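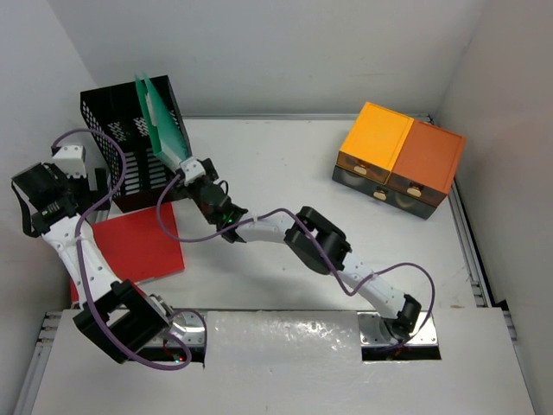
Roll-off and front-load news from the Oltine yard

Quick one this month, we're short a dispatcher and the phones don't stop.

Cardboard first. Price per ton slipped again in October so the rebate line on your next statement will be smaller. Not a billing error. Please don't call about it, call about anything else.

Route change. Everything north of the Ruven interchange moves to the early truck. That means containers out and gates unlocked by 5 a.m., not 7. We had 2 locked gates on the first run and the driver can't sit there waiting. If your gate code changed, email it over. Dont tape it to the box.

Furtado transfer station is still down to one scale. Waits of nearly 70 minutes after lunch last week, mornings much better. If you self-haul, go early or go to Rullach, same rates, a bit further to drive.

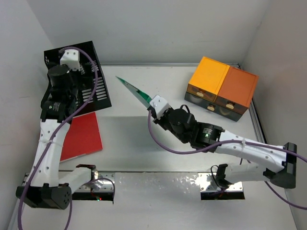 Rullach does not take treated lumber though, so sort that out before you load. They will turn the whole load around for a few fence posts, and the trip charge still applies.

Overweight roll-offs. Still seeing it, mostly dirt and concrete in the big boxes. Ask for the low-side container for heavy stuff. Fill line is the fill line, if it's heaped over we can't tarp it and we can't pull it. Dry run fee stays where it was.

Batteries. Again. Small fire in a hopper behind the strip mall, driver got the load out on the lot and the fire dept. handled it, no one hurt. Phones, vapes, drill packs, all of that goes in the drop box at the office counter. Free, 3 gallon bucket limit per visit... meaning one bucket, that size.

New carts are in, 400 of them, the gray ones with the heavier axle. Cracked lids get swapped frist, then missing wheels, then everybody who just wants a new one. Put your account number in the subject line or it goes to the bottom of the pile.

Office closes at 4 through the end of the month.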